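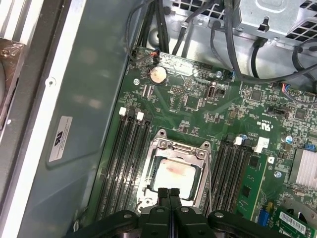
Site visit notes – Gumgate teardown bench
Handout for the Intro to Automation section, September

Read before the write-up is due. I typed these up the same evening so they are rough, ask me if something makes no sense. If you missed the visit you can still do the write-up from this but you'll have to borrow somebody's timing sheet.

Who we saw
Nobuhle Mathebula – runs the bench, did most of the talking
Ridwan Khoo – wrote the motion sequences, answered the hard questions
Pieter Mahlangu – fixtures and fingers
Roland Sedgwick drove the second van, thank you Roland.

What the bench is for
Gumgate takes in retired office desktops and pulls out the parts worth selling again. Processors, memory, drives, sometimes the graphics card. By hand this is a few minutes a machine for someone good at it. Nobuhle was plain that the arm is slower than her best people right now. They are after the repeat work, the batches where every tower is the same model, and they want it running through the lunch break.

The demo was one job only: get the processor out of its socket. Everything before that (side panel, cooler) is still done by a person at the next table.

Order of the task as Ridwan gave it
1. Tower laid on its side on the platform, open side up, corner clamped.
2. Wrist camera finds the socket. Arm comes down over the board.
3. Lever released, load plate swung open.
4. Fingers close, arm moves in over the processor.
5. Grip, short lift, stop, check the grip.
6. Clear the retention frame, then up and out of the case.

Step 5 is where most of the questions came. The gap between the processor edge and the frame is small and the fingers have to get hold without touching the contacts underneath. On this kind of socket (LGA – land grid array, know the term) the pins are in the board, the processor only has flat pads. So a dropped or dragged processor can ruin the motherboard while the chip itself is fine. Somebody asked why not suction. Answer: old thermal paste. The cup they tried last year, a Rumley one, slid on the residue, and cleaning every lid first takes longer than the lift.

A processor on its way out will tilt a bit in the fingers. Ridwan is OK with tilt. He is not OK with tilt while any edge is still inside the frame, hence the stop in step 5. 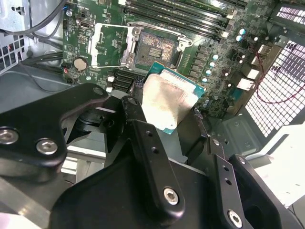 Numbers to use in the write-up
Demo batch: 22 towers, all same model
Finished before we left: 13
Stopped by the operator: 2
Fingers in use: 2, parallel, swapped by hand
Use these and not the ones on the Clikeveck slide, that slide is from the old cell.

Both stops were called by the operator, not by the software. One was a cable that had dropped across the path. The other Ridwan wanted to look at the log before saying anything so leave it as "cause unknown" please.

Fixturing (Pieter's part)
Went fast, he had another group at 4. Main points –
– The case must not shift. A tower is a thin metal box, it flexes, and if you clamp it too hard the board inside bends with it.
– Fixture plate next to the tower is 3D printed. He reprints when the tower model changes, easier than machining one.
– Posts and blocks on the plate are placed so the arm can find them again without the camera.
– Slatted aluminum platform so anything can be bolted anywhere. He moves things a lot.

Cables are the open problem. Every tower has the power leads routed a little differently because some person years ago closed it up in a hurry. Camera has trouble with black cable over dark parts. Anathi Mahlangu (vision, we only met her at the end) is working on a check that looks at the cables before the arm comes down. Baloyi are paying for that piece.

Two cameras
Know the difference for the quiz. Wrist camera moves with the gripper, sees the socket close up, but its own fingers block part of the view. Fixed camera sees the arm and the whole tower, can't see the contacts. They run both. If the two disagree on where the socket is the arm stops and waits for a person.

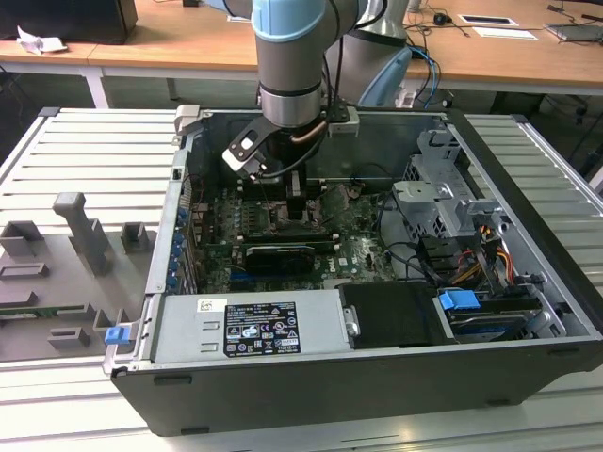

Fixed camera view. Arm lowered into the open tower, fixture plate to the left.

Questions for the write-up (pick three)
– Why is the short lift followed by a stop? What would you measure during it?
– Where would you put a force limit and what is it protecting?
– Sketch a finger that grips by the edges of the processor. Say what it is made of and why.
– Gumgate wants to add memory modules next. Which of the six steps change and wich stay the same?
– Somebody in the van said the person at the next table is the real bottleneck. Argue for or against.

One page, sketch can be on a seperate sheet. Hand drawn is fine. Put your van group on the top.

Reading: chapter on end effectors, skip the section on vacuum unless you want it. Safety glasses go back in the bin by my door, I am still short a few pairs.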